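Protokoll der Sitzung vom 6. Mai 2019
Arbeitskreis Technik, Nachbereitung Besuch bei Altormont und Planung Tag der offenen Tür

Ort: kleiner Besprechungsraum, wie immer zu warm
Protokoll: ich (war ja klar, wer zuletzt kommt, schreibt)

TOP 1: Protokoll der letzten Sitzung

Wurde genehmigt. Der Tippfehler bei der Raumnummer ist korrigiert, danke für die drei Mails dazu.

TOP 2: Bericht vom Besuch bei Altormont

Da ich selbst mitgefahren bin, fasse ich hier auch gleich meine eigenen Eindrücke mit zusammen, die anderen haben in der Sitzung ergänzt. Die Anfahrt war länger als gedacht, weil die Umleitung noch steht, und wir kamen mitten in die Begrüßung hinein. Kaffee gab es trotzdem noch!

Zuerst ging es durch die Halle. Dort läuft die Kommissionierung, die Altormont zusammen mit Memmont aufgebaut hat: 2312 Fächer, dazwischen zwei Fahrgassen, und man steht hinter einer Scheibe und schaut zu, wie die Kisten vorbeikommen. Laut ist es, das hatte ich unterschätzt. Eine Kollegin hat nach den Stillständen gefragt und bekam eine ziemlich offene Antwort (meistens sind es verzogene Deckel, nicht die Steuerung). Das fand ich sympathisch.

Danach waren wir im Versuchsraum, und dort hätte ich ehrlich gesagt den ganzen Tag bleiben können. Auf den Tischen stehen Roboterarme mit Greifern, und geübt werden lauter Handgriffe, über die man zu Hause keine Sekunde nachdenkt: Becher nehmen, Becher abstellen, Becher umdrehen. Das Projekt dazu heißt Khamphan und hat bisher 3757 aufgezeichnete Durchgänge. Es wird also fleißig gesammelt.

Wir durften auch selbst ran. Man führt den Arm über ein Handgerät und merkt sofort, dass man viel zu hektisch ist. Ich habe zweimal danebengegriffen und einmal den Becher umgeworfen, der Kollege aus der Werkstatt hat es beim ersten Versuch geschafft und seitdem nicht mehr aufgehört, davon zu erzählen. Für das Protokoll: Glückwunsch.

Diskussion dazu: Mehrere fanden die Halle beeindruckender, die Mehrheit den Versuchsraum. Einwand aus der Runde, dass wir mit einer Gruppe unserer Größe zu viele vor dem Tisch hatten und die hinteren kaum etwas gesehen haben. Stimmt leider. Beim nächsten Mal teilen wir uns vorher auf.

TOP 3: Vorführung bei unserem Tag der offenen Tür im August

Altormont hat angeboten, mit einem Arm zu uns zu kommen. Kosten würden uns nur der Transport und die Verpflegung, zusammen 300 Euro. Das wurde ohne lange Debatte befürwortet (so schnell ging hier noch nie etwas durch).

Länger gesprochen haben wir über den Platz. Das Foyer ist schön hell, aber dort zieht es, und wenn die Tür aufsteht, läuft alles durcheinander. Vorschlag: Seminarraum hinten, Tisch an die Stirnwand, Absperrband davor, Gruppen nacheinander hinein. Von der Firma Borden könnten wir eine Kamera mit Monitor leihen, dann sehen auch die Leute in der dritten Reihe, was vorne passiert. Dafür gab es viel Zustimmung, vor allem von denen, die beim Besuch hinten standen.

Beim Tisch selbst wollen wir es schlicht halten, helle Fläche, Tuch dahinter, ein paar Becher zum Greifen und fertig.

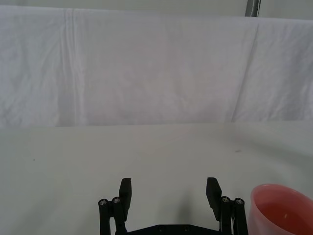

Greifer geöffnet über der hellen Tischfläche, rechts vorn ein rosa Becher, dahinter das weiße Tuch.

Die Frage, ob das Tuch gebügelt werden muss, wurde vertagt. Ich bin dagegen, zumindest wenn ich es machen soll.

Offen ist noch, ob Kinder selbst steuern dürfen. Altormont sagt ja, wenn jemand von denen danebensteht. Wir sagen auch ja, wollen aber vorher noch die Versicherung fragen.

Beschluss: Das Angebot wird angenommen, Vorführung im Seminarraum, zwei Durchläufe am Vormittag und nach der Mittagspause freies Ausprobieren. Bei 2 Enthaltungen angenommen.

TOP 4: Verschiedenes

Der Beamer im Seminarraum flackert immer noch. Bitte nicht mehr am Stecker wackeln, er ist gemeldet.

Wer noch Fahrtkosten vom Besuch abrechnen will, legt mir die Belege ins Fach, lose Zettel ohne Namen gehen zurück.

Zu erledigen bis zur nächsten Sitzung:
Zusage an Altormont schicken (mache ich)
Kamera und Monitor bei Borden anfragen (Werkstatt)
Versicherung wegen der Kinder anrufen (Büro)
Absperrband suchen, es müsste im Keller liegen

Der nächste Termin kommt per Mail.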